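Projektbericht: Regenwassernutzung auf dem Schulgelände Tenden

3. Durchführung

Für die Messreihe haben wir die Dachfläche der Sporthalle gewählt, weil dort alle Fallrohre an der Nordseite zusammenlaufen. An zwei Rohren wurden Sammelbehälter mit je 500 Litern angeschlossen. Die Füllstände haben wir jeden Morgen vor der ersten Stunde abgelesen und in eine Tabelle eingetragen. Während der Ferien im September fehlen die Werte, diese Lücke ist im Diagramm gestrichelt.

Den Verbrauch im Schulgarten haben wir mit einer einfachen Wasseruhr am Gartenhahn erfasst. Gegossen wurde nur abends.
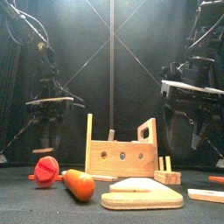
4. Ergebnisse

Insgesamt wurden 3.189 Liter Regenwasser aufgefangen. Davon gingen 1.486 Liter in den Schulgarten. Der Rest lief bei Starkregen über oder wurde für die Reinigung der Fahrradständer verwendet, getrennt gemessen haben wir das nicht. Der Behälter am westlichen Rohr war meist früher voll als der andere. Wir vermuten, dass die Dachrinne dort ein stärkeres Gefälle hat.

5. Fehlerquellen

Die Skala an den Behältern ist grob eingeteilt, Zwischenwerte mussten geschätzt werden. Außerdem war der Laubfilter zweimal verstopft. Beim nächsten Durchgang sollte er wöchentlich gereinigt werden.

Stand: 27. Juli 2024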